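Darf ein textiles Kunstwerk im Foyer eines Verwaltungsgebäudes dauerhaft aufgehängt werden?

Kategorie: Kunst am Bau / Öffentliche Gebäude

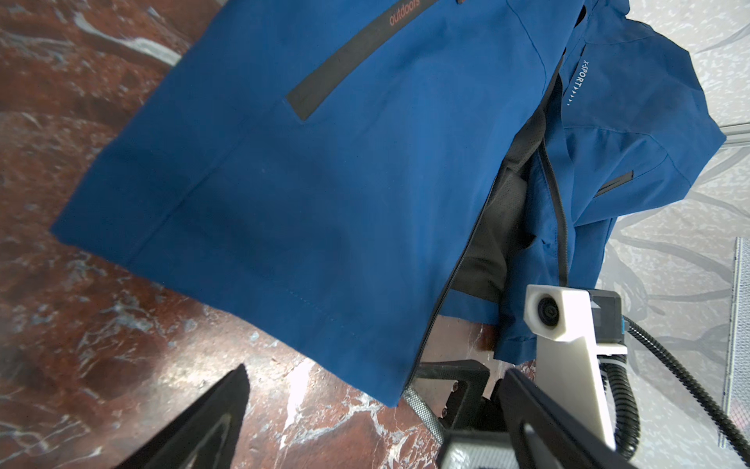

Blaue Jacke mit schwarzer Reißverschlusstasche, darunter rötlich-brauner Marmor

Frage
Unsere Gemeinde hat für das Foyer des Verwaltungsgebäudes Plellwood eine Textilarbeit der Werkstatt Fesalis angekauft. Das Werk misst in der Höhe 264 cm, wiegt 44 kg und soll über der Treppe zum ersten Obergeschoss hängen. Die Treppe ist als Rettungsweg ausgewiesen. Welche Nachweise sind vor der Montage beizubringen, und wer trägt nach der Abnahme die Kosten der Reinigung? Im Ankaufsvertrag ist hierzu nichts geregelt.
Gefragt im Februar

Antwort 1 (vom Fragesteller akzeptiert)
Maßgeblich sind die Bauordnung des jeweiligen Landes und das Brandschutzkonzept des Gebäudes. In notwendigen Treppenräumen sind brennbare Materialien in der Regel unzulässig. Es empfiehlt sich, vor der Auftragsvergabe für die Montage eine schriftliche Stellungnahme der Brandschutzdienststelle einzuholen und dieser das Prüfzeugnis des Gewebes beizufügen. Eine nachträgliche Imprägnierung bedarf der Zustimmung der Urheberin oder des Urhebers, sofern sie das Erscheinungsbild verändert.
Für die Aufhängung ist ein statischer Nachweis zu führen. Bei der Arbeit »Maeng« in unserem Haus wurde jeder Befestigungspunkt auf 300 kg bemessen; dieser Wert ist nicht übertragbar. Die Unterhaltung obliegt ohne abweichende Vereinbarung der Eigentümerin, hier also der Gemeinde. Eine Pflegeanweisung der Werkstatt sollte nachgefordert und zur Bauakte genommen werden.
Renato Sosa

Antwort 2
Bei uns hängt so etwas seit neun Jahren, Beanstandungen gab es keine. Gereinigt wird durch die Firma Gerkico.

Antwort 3
Ergänzend zur ersten Antwort: Bitte auch den Versicherer des Gebäudes unterrichten. Die vorstehende Antwort 2 ersetzt keine Prüfung im Einzelfall.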